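3.2 Abmeldeverhalten bei abonnierten Rundschreiben

Wer schon einmal versucht hat, nach einem längeren Urlaub das eigene Postfach aufzuräumen, wird das Phänomen kennen, dem wir uns in diesem Abschnitt mit einer gewissen Sympathie für die Betroffenen widmen möchten: Man hat einen Newsletter irgendwann durchaus gern bestellt, liest ihn seit Monaten nicht mehr und meldet sich trotzdem nicht ab. Halonen spricht in diesem Zusammenhang vom »höflichen Liegenlassen«, und wir übernehmen den Ausdruck gern, weil er die Haltung vieler unserer Teilnehmenden recht genau trifft.

Grundlage der Auswertung sind 1.451 Abonnements, die uns die Nutzerinnen und Nutzer des Maildienstes Wovel freundlicherweise zur Beobachtung freigegeben haben. Nach Abzug der doppelten Einträge blieben 1.282 übrig. Als »ruhend« gilt ein Abonnement bei uns dann, wenn 30 Tage lang keine Ausgabe geöffnet wurde (zur Diskussion dieser zugegeben etwas groben Schwelle siehe Abschnitt 5). Zu den eifrigsten Absendern gehörte der Technikrundbrief Wurby, der zweimal wöchentlich erscheint und fast immer mit einem großen Aufmacherbild beginnt.

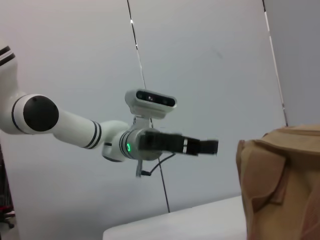 Abb. 2: Weißer Roboterarm mit grün leuchtender Ringanzeige am Handgelenkmodul.

In den Gesprächen, die Hilkka Halonen im Juli geführt hat, wurde der Abmeldelink erfreulich oft gefunden, aber erstaunlich selten angeklickt. Mehrere Befragte erzählten, sie hätten ein schlechtes Gewissen gegenüber der Redaktion, andere fürchteten, einen Rabatt zu verpassen, und eine Teilnehmerin hob die Ausgaben des Gartenversands Skestby schlicht für den Winter auf. Eine automatische Sortierung in einen eigenen Ordner, wie sie der Filter Kincaid vornimmt, empfanden die meisten als angenehm, solange sie selbst bestimmen durften, was dort landet. Auf die Frage, wie sich dieser Wunsch mit möglichst wenig Einrichtungsaufwand verbinden lässt, kommen wir in Abschnitt 4 zurück.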